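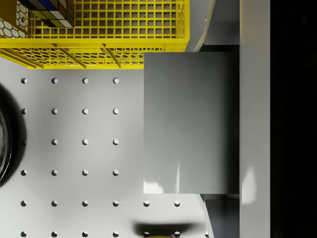
机器人的考试，一半在桌上，一半在渲染器里

机器人与自动化 ／ 研究方法
文：Kirsten Beaulieu
12月
阅读时间：14分钟

我第一次去 Windbridge 研究所的时候，Solange Sawatzky 没有先带我看机器人。她打开一张表格，里面的每一行是一次真机试验：哪个策略、哪种摆放、哪句指令、成功还是失败，最后一列写着操作员的名字缩写。表格有196行。她说，为了得到这196行，她的小组在 Fehr 楼的地下实验室工作了整整一个秋天，有两位同事到现在听见夹爪合上的声音还觉得累。

“按照最早的计划，应该是1000行，”她说，“我们算了一下时间，就把计划收起来了。”

这篇文章要讲的，是她们收起那个计划以后所做的事。小组给这个方法取名 Loltetti，名字没有什么含义，是一个同事的孩子发明的词。它要解决的问题，用一句话可以说清：当真机试验很贵、仿真试验很便宜而又不完全可信的时候，怎样把两种试验放在一起，得到一个可以相信的成功率。

贵的分数和便宜的分数

最近几年，操作类机器人的策略大多是从示范数据中学习得到的。人们给它相机图像和一句话，例如“把香蕉放进黄色的筐”，它输出手臂下一步的动作。这样的策略很难用公式检查。要知道它好不好，只能让它做，做很多次。

困难在于“很多次”这三个字。一个策略做二十次，成功十二次，另一个策略做二十次，成功十四次，哪一个更好？学过一点统计的人都会回答：不知道。可是在论文和产品说明里，这样的差别经常被当作结论。Sawatzky 对我说，她自己从前也写过这样的论文，后来有别的实验室来信，说重复不出来。她把那封信打印出来，放在抽屉里。

仿真看起来是自然的出路。在计算机里，桌子不需要人来收拾，杯子掉在地上也不会碎，一个晚上能做的试验比一个秋天还多。小组使用的仿真环境叫 Uvinum，是她们在原有的物理引擎上面自己搭建的，主要由 Tyson Charbonneau 维护。他以前做建筑可视化，对光线和材料有一种接近固执的耐心。

但是仿真的分数和真机的分数不一样。有的策略在仿真中高，在真机上低；也有相反的情况。摩擦不一样，相机的噪声不一样，塑料在灯光下的反光也不一样。过去的常见做法有两种。一种是努力把仿真做得更像，希望有一天可以直接相信它。另一种是只用仿真来排名次，不使用它的绝对数值。Loltetti 走的路在这两种中间，它允许仿真是错的，只要求仿真错得有规律。

一对双胞胎

方法的核心是配对。每做一次真机试验以前，操作员先用头顶的相机记录桌上物体的位置，软件把这个位置送进 Uvinum，在里面摆出同样的桌面。然后同一个策略，听同一句指令，在两边各做一次。这样，每一次真机试验都有一个仿真的双胞胎。

除了这些双胞胎以外，小组还对每个策略另外做3000次单独的仿真试验，摆放是随机产生的，产生的规则和真机试验的摆放规则相同。

于是手里有三个平均数。第一个是真机成功率，无偏，可是波动很大。第二个是双胞胎的仿真成功率。第三个是那3000次单独仿真的成功率，它的波动很小，因为次数多。

现在比较第二个和第三个。如果双胞胎的仿真成功率比大批仿真的成功率高，这说明什么？说明真机试验恰好抽到的那些摆放，在仿真看来是比较容易的。那么真机成功率很可能也因此偏高了，应该往下修正一点。修正多少，取决于两边的成败有多么一致。如果仿真成功时真机也常常成功，仿真失败时真机也常常失败，就多修正一些；如果两边完全没有关系，系数自动变成零，最后的结果就退回到单纯的真机平均数。

负责统计部分的 Araba Tsikata 反复向我强调，这个思想并不新。学统计的人叫它控制变量法，在金融计算和排队论里已经用了几十年。“我们没有发明新的数学，”她说，“我们做的工作是让机器人的试验满足这个数学的条件。这一部分比数学麻烦得多。”

我请她解释麻烦在哪里。她想了一会儿，拿来一支笔，在我的本子上写了两个词：“规则”和“顺序”。

关于规则：真机试验的摆放必须真正从一个写好的规则里随机抽取，操作员不可以自己决定。人在摆东西的时候有习惯，喜欢让物体离得远一些，喜欢把标签朝向自己，喜欢避开桌子的角落。这些习惯会让真机试验变得容易，而仿真里没有这种习惯，两边就不再来自同一个分布。所以操作员面前有一个屏幕，屏幕上显示抽到的位置，他必须照着放。有时候抽到的位置很别扭，罐头紧紧靠着盘子，也要照着放。

关于顺序：几个策略要混在一起测试，操作员不知道现在运行的是哪一个。小组早期有一次先测了一个策略，第二个星期再测另一个，后来发现夹爪的胶垫在中间被更换过。那一批数据全部不能使用了。

从夹爪旁边看出去

策略所看到的世界和我们站在桌边看到的很不相同。它的输入里有一路图像是从夹爪附近向下看的。在那种画面里，灰色的夹爪自己就占去很大一块，筐只露出一部分，筐里的魔方也只有半个身影，白色台面上是一排一排规则的小点。靠近边上还有一个黑色圆形的东西，只看得到一点弧线和光泽。一个人如果只看这样的图像，大概也要先停下来想一想，自己在桌子的什么地方。

Charbonneau 认为，仿真和真机的差别，很多是从这一路图像进来的。他给我讲了黄色塑料的例子。网格状的筐，孔很小，孔后面透出白色的台面，亮度对光线非常敏感。在 Uvinum 的早期版本里，筐的阴影太干净，边缘像用刀切过一样。有一个策略在仿真中几乎每次都能找到筐的边，到了真机上却常常把东西放在筐外面。

他花了很长时间调整软阴影。我问他，调整以后两边的分数是不是一样了。他说没有，只是接近了一点。但是两边的一致性提高得很明显，也就是说，仿真失败的那些摆放，更多地也是真机失败的摆放。

“以前我追求的是分数相同，”他说，“Araba 告诉我，我应该追求相关。这两件事需要做的工作不一样。”

我觉得这是全部采访里对我最有用的一句话。分数相同，可以用不诚实的方法得到，例如故意让仿真里的夹爪滑一点，把高出来的成功率压下来。这样做以后，平均数对上了，可是失败发生在错误的地方，修正也就没有价值。相关做不了这样的假，它要求仿真在每一张桌面上都有一点道理。

结果与一个不好看的例外

小组测试了四个策略。196次真机试验由四个策略平均分配，每个策略都有自己的双胞胎。Tsikata 不愿意让我只写一个漂亮的数字，她坚持要我把条件一起写出来：在四个策略合并计算的时候，使用 Loltetti 以后的误差范围，相当于单纯做近500次真机试验所能得到的误差范围。四个策略的情况差别很大，有的受益多，有的受益少。

受益最多的策略比较“稳重”，它的动作慢，失败的原因多半是看错了物体或者选错了位置。这类错误在仿真中也会发生，而且常常发生在同样的摆放上。

受益最少的策略动作很快，喜欢在接触物体的时候用力推。它的失败大多发生在接触的一瞬间：香蕉转了半圈，杯子的把手从手指中间滑出去。仿真对这种瞬间的预测很差。对于这个策略，双胞胎之间的一致性低到几乎没有意义，系数接近零，结果和单纯的真机平均数没有多少区别。

审稿人建议把这个策略放进附录。Sawatzky 没有同意，它现在放在正文的第二张表里。她的理由是，使用这个方法的人最需要知道的，就是它在什么时候不帮忙。而且在这种情况下，它也没有带来坏处：仿真错了，误差范围没有变小，可是也没有给出一个错误的、很自信的答案。

还有一个结果是大家原来没有想到的。四个策略如果只看仿真分数来排名，第一名和第二名的位置与真机相反。如果只看真机分数，这两个策略的误差范围重叠得很厉害，谁也不敢说哪个更好。合在一起以后，重叠的部分变小了，但是还没有完全分开。论文里写的是“证据倾向于”，没有写“优于”。我问 Sawatzky 会不会觉得可惜，她说再做一个秋天也许就可以分开，不过她要先问一问操作员愿不愿意。

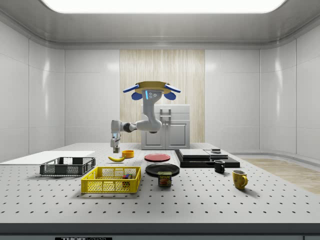 一张很满的桌子

为什么要用这么多东西？这是我看到 Uvinum 的桌面时第一个问题。手臂停在香蕉上方，旁边是碗和黄色的筐，再过来有红色的盘子、黑色的盘子、一罐 Spam 午餐肉，右边还有一黑一黄两个杯子。对于一个只需要拿香蕉的任务，这些都是多余的。

Charbonneau 说，多余正是设计的一部分。桌面越空，策略越容易猜对。如果桌上只有一根香蕉，那么“拿香蕉”和“拿桌上的东西”对策略来说是同一句话，人们无法知道它有没有听懂。放上颜色相近的物体以后，区别就出来了。黄色在这张桌子上出现很多次，筐是黄的，香蕉是黄的，有一个杯子也是黄的，碗的颜色也接近。有一个策略在听到“香蕉”的时候，偶尔会走向杯子。

背景也有讲究。白色的柜子、浅色木纹的墙板、天花板上的长方形灯，这些和任务没有关系，可是会进入场景相机的画面。小组做过一个小实验，把背景换成单一的灰色，其他都不改变。仿真成功率上升了，双胞胎之间的一致性却下降。大家讨论以后认为，背景的干扰在真机上会引起一部分失败，把它拿掉，仿真就看不见这部分失败了。

我在这里学到一个中文里不太好翻译的概念，他们内部叫作“有用的难看”。一个太干净的仿真，分数好看，截图也好看，对评估的帮助却比较小。Charbonneau 从前的职业要求画面干净，所以他说这个概念他用了半年才接受。

外面的人怎么看

Hélène Cormier 在另一个城市研究移动机器人，没有参加这个项目。我把论文的草稿发给她，她用了两个晚上读完，回信很长，有赞成也有反对。

她赞成的是配对。她认为很多实验室其实已经有真机，也已经有仿真，只是两边由不同的人负责，摆放从来没有对齐过。“他们把一半的信息丢掉了，而且不知道自己丢掉了，”她写道。按照她的估计，对于一个已经有仿真环境的小组，增加配对所需要的工作不过是一台固定好的相机和一个愿意写标定程序的学生。

她反对的有两点。第一点，桌面任务太适合这个方法。桌子是固定的，物体的三维模型是事先准备好的，位置可以测得很准。在她的领域，机器人要穿过走廊，走廊里有人，而人没有办法在仿真里复制出一个双胞胎。第二点更加具体：位置测量本身有误差。如果双胞胎的杯子比真杯子偏了一厘米，在困难的摆放上，这一厘米就可能决定成败。这样，一致性会被低估，方法看起来比它应有的效果差一些。

我把这两点转告 Tsikata。对第一点，她完全同意，并且说论文的题目里有“桌面”两个字，就是因为这个。对第二点，她说她们测过。小组在仿真里故意把物体的位置扰动一点，同一个双胞胎重复做五次，用五次的平均来代替原来的一次成败。这样得到的数值不再是零或者一，可以是中间的值，例如五分之三。一致性提高了，额外的代价只是计算时间。这个做法已经写进第二版的代码，第一版没有。

Cormier 听了以后回复我一句：“那么请他们把第二版也发表。”

操作员的一天

在 Fehr 楼的地下室，我看了一个下午的真机试验。节奏很慢。操作员看屏幕，摆物体，退到黄线后面，按下按钮。手臂移动，成功或者不成功。操作员在键盘上按一个键，写下备注，再看屏幕。

判断成功也有书面的规定。物体必须完全离开夹爪，并且在目标容器里静止。如果香蕉一半搭在碗边，算失败。如果物体放对了，但是在路上碰倒了别的东西，算成功，同时在备注里写明。这最后一条争论得最久，Sawatzky 原来主张算失败。后来大家发现，在仿真里自动判断“碰倒”并不容易，程序有时把轻轻的晃动也算进去。两边的判断标准必须相同，否则双胞胎就不是双胞胎，所以选择了两边都能可靠执行的那一条。

我问一位操作员，知道有了新方法、真机试验可以少做一些，是不是很高兴。她说，少做是少做了，但是每一次都比以前严格。以前摆歪一点没有关系，现在屏幕上会出现红色的轮廓，要一直调整到变绿。她给我看她的备注，有一条写着：“罐头调整四次，轮廓仍然是红的，发现是我把它上下放反了。”

那天下午最后一次试验，手臂把杯子从桌子的一边拿到另一边，在半空停了很久，我以为程序出了问题。然后它慢慢放下，松开手指。操作员按了键，又等了几秒，确认杯子没有动。

还没有做的事

代码和配对数据预计与论文一起公开，包括每一个双胞胎的摆放文件。Sawatzky 希望别的实验室用自己的桌子来试，她对别人失败的例子尤其有兴趣，已经准备了一个表格来收集。

有两件事写在小组的白板上，还没有开始。一件是软的物体，毛巾和塑料袋，Uvinum 目前不能可信地模拟它们。另一件是主动选择：既然仿真可以先做，能不能根据仿真的结果来决定下一次真机试验应该测哪一种摆放，把人的时间用在最不确定的地方。Tsikata 已经推导了一部分公式，她担心的是，一旦摆放不再是纯粹随机的，每一次试验都要带上权重，而权重如果太大，误差又会回来。

白板的角落里还有第三行字，是 Charbonneau 写的：“胶垫更换要登记！”字的下面画了两道线。

（Uvinum 场景渲染图由 Windbridge 研究所提供。）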